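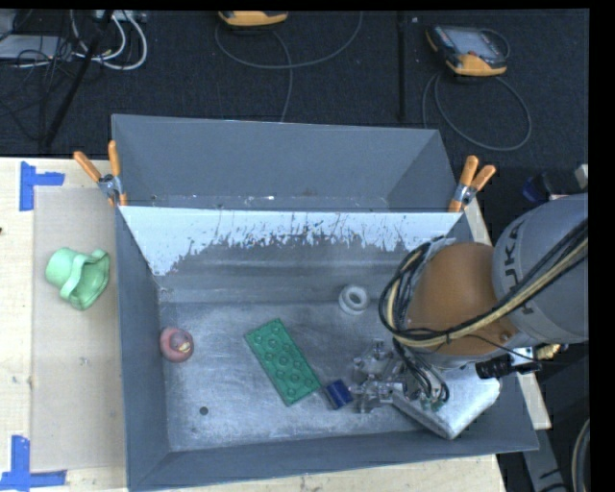
A parts bin is an open-topped container used to hold loose items in workshops, warehouses, schools and sorting rooms. The term covers small plastic trays that hang on a rail as well as large metal bins that stand on a bench or floor. Metal bins are usually made from sheet steel or aluminum that is cut, folded and joined at the corners. Sloping walls, as on the large gray bin with the toy brick in it, guide the contents toward the floor of the bin and make the opening wider than the base. Bins may be used alone or set one behind another, so that items can be moved from one to the next during sorting.

Wear

Metal bins mark easily. The floor collects fine scratches from items being dragged across it, and a painted or coated wall may lose its surface in streaks and show darker metal underneath. The top of a wall shared by two neighboring bins often wears early, as hands and tools pass over it many times a day. Light scuffing has no effect on use. Sharp edges should be filed down, and bare steel is normally touched up with paint to keep rust away.

Contents

Bins that hold a single kind of item are called dedicated bins. Those that hold several kinds are called mixed bins, and are common where goods arrive unsorted. Toy bricks, blocks and boxes of different sizes are often kept in mixed bins in play libraries and repair shops. Small pieces tend to settle in the corners or slide under larger ones – a shallow bin makes them easier to find.

Use in Plelden

The toy exchange at Plelden has used metal bins since it moved into the former Jellari dairy. Its stock list, drawn up by Hadiza Adeleke, recorded 2,281 loose pieces, of which 357 could not be matched to a set. The unmatched pieces are kept in mixed bins and offered for sale by weight each September. The exchange owns 40 bins, most of them bought secondhand from a hardware store in Birkudon.

See also

Tote box
Storage rack
Sorting tray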